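Home | News | Kitchen Corner | Events | Archive | Contact

Kitchen Corner: the tea end of the counter

In August we opened the shared kitchen at Zastadwood for the second year, and the most used part of it is again the part where people make tea. I promised in the last newsletter to write how we keep it in order, so I will try.

The first rule is that tea bags live in a long box, standing up, and not in their paper cartons. Cartons take a lot of space and they get empty without anybody noticing. When the packets stand in rows you can see all the colors at once, and a guest can choose without opening five lids. We keep the box on a big bamboo cutting board, so it is easy to pull everything forward when the counter needs wiping.

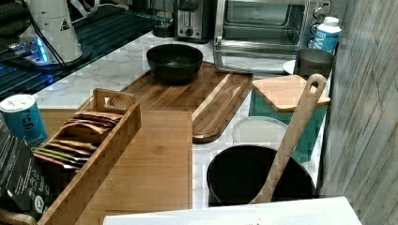

The second rule is about canisters. Please put the lid back straight after use, also when you plan a second cup. Loose tea takes the smell of toast very quickly, and our members from Aguiar brought us a really good one this summer – it would be a pity. If a canister is almost finished, write it on the list inside the cupboard door.

Bread is a bit more difficult. Crumbs travel, and in the morning up to 5 people want toast at the same time. Please empty the crumb tray in the evening, when the toaster is cold, and leave the serving board free for plates.

Mugs and saucers go back to the shelf clean. The Ludex dish soap is under the sink, together with the cloths. Wooden spatulas should be washed by hand and dried standing – they become gray and rough if they stay in water.

Next month I will write about the spice drawer, which the Uvby group has kindly offered to sort. If you have spare small jars with good lids, you can leave them by the kitchen door before noon.

3 comments | 12 shares

Contact the editors | © Zastadwood Newsletter | Back to top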